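The Practice Corner: Su-chen Huang on stands, clips and the old wooden ticker

Last updated: Monday, May 4, 2020
Print | E-mail | 3,363 shares

Caught Su-chen Huang between lessons, on the phone, kettle going. She teaches piano and a bit of flute, all of it from home since April, and she had maybe a quarter of an hour for me. Notes typed up fast, so bear with me.

First thing I wanted to know was the stand. Everybody asks about the stand. She likes the folding kind, thin legs, goes in a bag. "People buy the big heavy one and then it lives in the hallway. A folding one you'll put up on the table or the floor or wherever you can find a spot."

On a table? Sure, she says. Legs spread wide, all the feet down before any music goes on. "Open the legs first. Then the desk. Kids do it the other way and the whole thing goes over."

And colored paper. She's big on it. Bright blue for the piece of the week, plain white for everything else. Her students at Trindetti, the summer school, used to lose their pages constantly and now they don't, or less. Page holders too, the little rods that swing across the sheet. "Use them even indoors. One open window and you're picking Chiang's exercises up off the rug."
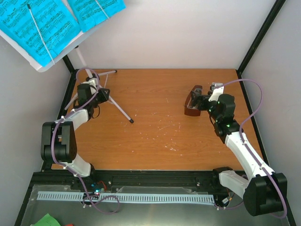

Bendik Tangen won't have a folding stand in the house. The joints go slack within a year, he says, the desk starts to nod during slow movements, and anyone who practices in the same spot every day should get something solid and leave it up.

Su-chen laughed at that one. "He's right about the joints. Tighten them. It takes a minute." She does hers on Sundays, center post first, then the desk. Same stand for 7 years, a Voro, replaced one knob.

Next, tempo. I figured she'd tell me to get an app. Nope. She wants a wooden metronome, the wind-up sort with the rod swinging in front of a scale, and she wants it where the student can see it.

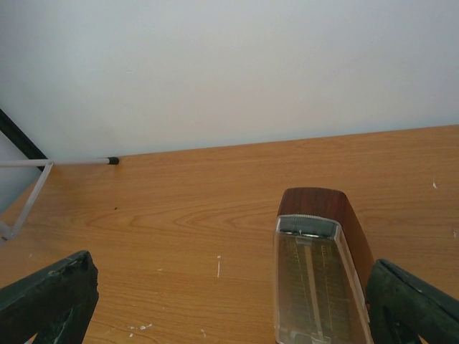 "You watch the rod and you breathe with it," she says. "A phone beeps at you and then it's a text from your cousin." Fair. Flat surface matters a lot. If the table's off level the beat limps, tick-TOCK, tick-TOCK, and you'll hear it before you see it. Fold up a bit of card and slide it under. And clip the rod back when your done, cover on, so it isn't sitting there collecting dust.

I asked how long a session. Short. Two goes at the hard bars, slow, then leave it alone. Her line for beginners is metronome first, music second, instrument last. Set the table up, look at the page, then sit.

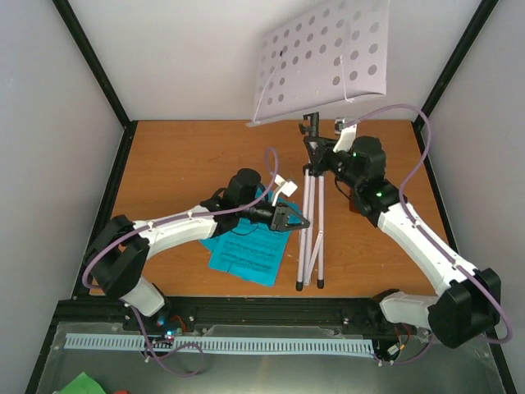 Putting away she's stricter about then I expected. Pages off the desk before you touch the post, always. Sheets go flat in a folder, never rolled. "Rolled paper never forgives you. It'll curl right off the stand the next day." Then the desk folds, then the legs come in, then the bag.

Anything not worth buying? Stand lights, she says, mostly. Move closer to the window. And the fancy carry cases, like the Unton one, lovely, but a tote does it.

Doorbell at her end, next lesson on the screen already. She'll send me her list of easy pieces for week one and I'll post it when it gets here.

6 comments | Print | E-mail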